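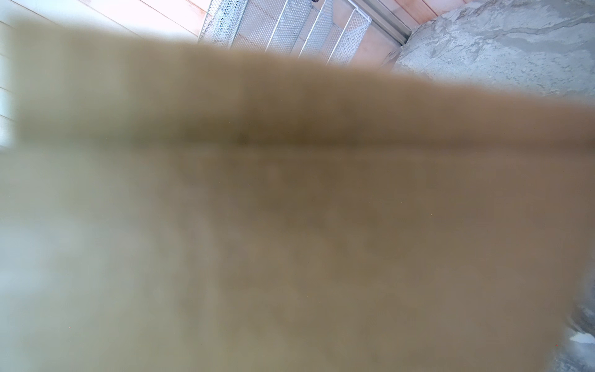 Does the Bastwood glue still hold if the joint is clamped for less than an hour?
Four of the seven test joints did at 40 minutes. All seven did at the full hour, so the hour stays.

Mar 15, 2020

Shop quiet, got through the rest of the glue tests. Stock was maple offcuts, planed Friday, end grain sized with thinned glue and left to dry before the real coat. Tapio wants numbers for the drawer fronts before he cuts anything.

Broke the 40 minute set first. Three let go right on the glue line with hardly any wood fiber on either face. The other four tore wood. Hour set all tore wood. Sample 5 had a knot near the joint and split there, so I'm leaving it out of the strength figures but counting it as a hold.

Highest reading on the gauge was 3000 psi, sample 2, hour set. Gauge still sticks a little coming back to zero. Rami, did you ever find the calibration sheet?

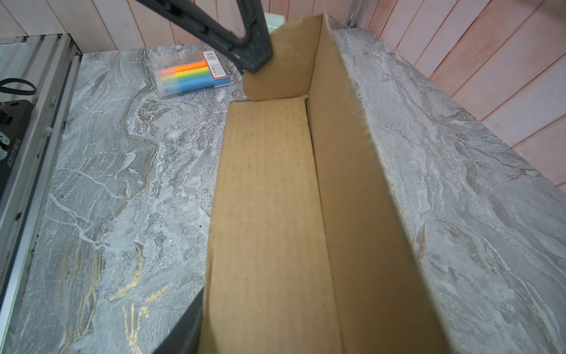

Squeeze-out was heavier on the February batch of glue than on the new one. Could be age, could be that I spread it thicker. Next round I'll weigh the glue for each joint.

To do:
Cut 14 more blanks, same board if it stretches
Ask Zanele for the small scale back
Repeat 40 minutes with the new batch only
Try 50 minutes

Nighat has the long clamps until the bench is done. Short ones are fine for this.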